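Pliscombe Systems Laboratory
Notebook entry, November 2, 2018
Entered by: Parveen Jatoi
Subject: Kernel upgrade on Heria, scheduler latency

Heria was moved from the 4.14 kernel to 4.19 this morning. Nnaji remains on 4.14 as the control machine and is not to be upgraded until the comparison is complete. Both hosts run the same userland and the same build of Kikine, our timing harness, last revised in August.

Each run consisted of 1,000 wake-up cycles under a synthetic load of 48 threads, with 60 seconds of idle time between runs. The first run after each boot was discarded in keeping with laboratory practice.

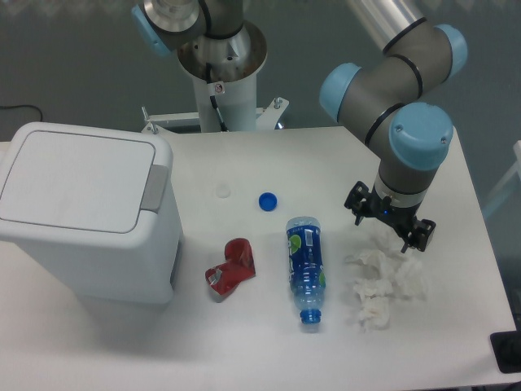 Median latency on the two hosts could not be distinguished. The worst case on Heria was higher, with isolated spikes above 200 microseconds that did not appear on Nnaji. Kyung-tae Shin reviewed the traces and noted that the spikes coincide with a change of CPU frequency. The governor on Heria had reverted to the distribution default during the upgrade, while Nnaji was still set to performance. The two sets of results are therefore not comparable, and this morning's figures should not be cited.

The governor setting has been corrected and moved from the local boot script to the shared configuration repository. The out-of-tree network module was recompiled without modification. One deprecation warning was recorded in the build log.

Outstanding:
Repeat the full series on Heria with the corrected governor.
Have Kikine write the active governor to the header of each results file (K. Shin).
Keep the 4.14 boot entry on Heria until the repeat series has been signed off.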